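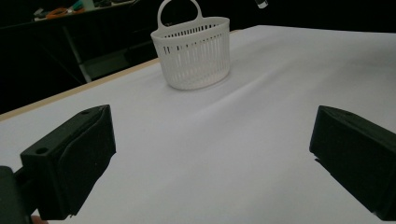
Section 4: Setting Up the Countertop Washer

Applies to the Idero 132 countertop washer. Revised August 4, 2020.

Read this section through once before you start. You will need a flat counter or table, a cold water faucet, a sink or floor drain, and a grounded outlet within reach of the cord. Do not use an extension cord.

4.1 Placing the washer

1. Remove the outer carton and lift the washer out by its base. Do not lift it by the lid or the drain hose.
2. Take out the foam block under the drum. Keep it if you expect to move the washer later.
3. Set the washer on a firm, level surface. Leave a hand's width of space at the back and on both sides.
4. Press down on each corner in turn. If the washer rocks, turn the foot at the low corner until it sits still, then tighten the locknut.

Caution: A full drum is heavy. Do not place the washer on a folding table or a glass shelf.

4.2 Connecting the water

1. Check that the rubber washer is seated inside each end of the fill hose.
2. Screw the straight end onto the faucet adapter and the bent end onto the inlet at the back of the machine. Hand tight is enough.
3. Open the faucet slowly and look for drips at both ends. If one end drips, close the faucet, reseat the rubber washer and try again.

Note: The adapter in the box fits threaded faucets only. For older faucets without a thread, order the clamp adapter, part 1602. Units sold through the Cabanatuan store already include it.

4.3 Placing the drain hose

1. Pull the drain hose off its clip and straighten any kinks.
2. Hang the hooked end over the edge of the sink, or lay it in the floor drain. The washer drains by gravity, so the whole hose must stay lower than the outlet on the machine. If your sink rim is higher than the outlet, use the floor drain.
3. Fasten the hose with the strap so it cannot slip out during a cycle.

4.4 First run

1. Run one cycle with no clothes and no detergent. Turn the dial to Short, which takes 13 minutes.
2. Check the counter under the machine when the drum has filled, and again after it drains.
3. Wipe the inside of the drum with a clean cloth. A little gray residue on the cloth is normal the first time.

Caution: Unplug the washer before reaching under the drum plate for any reason.

4.5 Loading

Shake items loose before they go in and spread them evenly. Wash heavy towels one or two at a time – they take up far more water than their size suggests. Small items such as socks should go in a mesh bag. Empty all pockets and close zippers.

Let the drum stop fully before opening the lid. If the lid stays locked after 100 seconds, turn the dial to Off and wait for the click.

4.6 If you need help

Spare hoses and feet can be ordered from the Gendulley parts desk. Have your model number ready. Corrections to this guide go to Tsutomu Wada, Product Manuals, at the Dikstead office.

Continue with Section 5, Wash Programs.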